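19 July 2019

Steaming notes, back bench

Put the gray grid cloth on the table against the wall. It still ripples and won't lie flat at the back edge, even after Charito ironed it. I've stopped fighting it. The squares are handy for setting the steamer down in the same place each time, and it wipes clean well enough.

Using the round bamboo steamer with the yellow rims. The slatted floor is in good shape. Idris wanted to line it with paper, but I'd like to keep the slats bare until we know how much the pieces stick. The Brandes pot is the only one it sits on properly. The other is too wide and the steam goes up the sides.

Batch is 3 pieces, different sizes, laid in a row with the biggest in the middle. Fredy thinks the small one should go in later than the others. Maybe, but first I want to see what happens when they all get the same time. 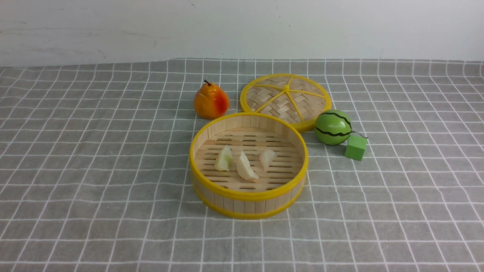 Water: 2000 ml in the pot, which was more than enough last time. Keep the lid on for the first half. Mared lifted it early on the previous batch to check and we lost a few minutes getting the steam back, so that batch doesn't count and I've crossed it out in the book.

Weights go on the Iltska sheet before and after, one line per piece. Write left, middle, right. "Big one" and "other one" is no use to me a week later.

Scale was reading high again this morning. Moved it off the shelf next to the fan and it settled. Nest has the check weight, need it back.

To do:
Buy a second lid, same diameter.
Ask Nest for the check weight.
Dry the steamer open, on its side. The last one went moldy in December from being stacked damp.
Label the tub in the fridge with batch 3347 and today's initials.

Charito has the bench after lunch, so clear the pot and the sheet by then. The cloth can stay down.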